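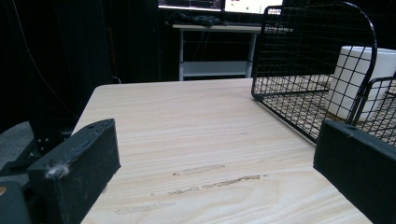

Forum – Home – New posts – Search
Wednesday, September 10, 2025 – posted by trultance_fan

Anyone else think Mevside wax is overpriced now? 40 bucks for the small can since August. My desk has that same pale top with the long grain running across, and I want something that wont turn it yellow. Open to ideas.

gluepot22
Plain mineral oil. Thin coat, wipe, wait a day. Done.

srour_st
Disagree – oil never really drys and then your papers get spots. Water based poly, two coats. 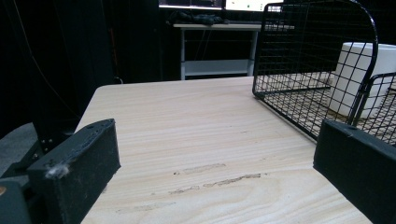
gluepot22
Never had a spot in 13 years. You're using to much.

srour_st
Maybe. Still wouldn't do it on a desk. Kitchen board sure.

trultance_fan
Plumonberg has the poly for 22. Satin or matte?

srour_st
Matte. Sand lightly between coats, 320 is fine.

Last updated: 2 days ago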